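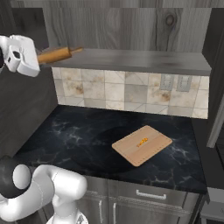 What makes a good toffee? Butter, and plenty of it, says Zofia Pawlak, who started Tannous from a market stall and now sends out 745 boxes in a good March.

"You want it to snap and then go soft on you," she says, waving a broken shard at me across the table. "If it sticks to your teeth, I've let you down!"

I've been eating her salted almond slab all morning and I'm happy to report no sticking whatsoever. It's gorgeous stuff – dark at the edges, properly salty, with big rough pieces of nut. 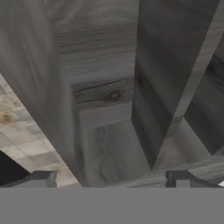 The almonds are toasted at Dradeck by Munther Abu Hammour, and he takes them further than most people would dare. "Zofia rang me after the first sack and asked if I'd burnt them," he laughs. "Then she rang again and ordered 32 more."

They've since worked on a date and sesame bar together, which took 86 test batches. Zofia still winces at the early ones. "Like eating a doormat," she says. The finished bar is chewy, nutty and (dare I say it) even better than the slab. 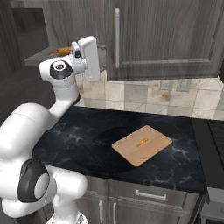

How should you keep toffee once the box is open? In an airtight tin, somewhere cool, with baking paper between the layers.

"Keep it out of the fridge, though," Zofia adds. "It goes tacky and then people write to me." She's already on to the next idea, a ginger one, and I've asked to be first in the queue.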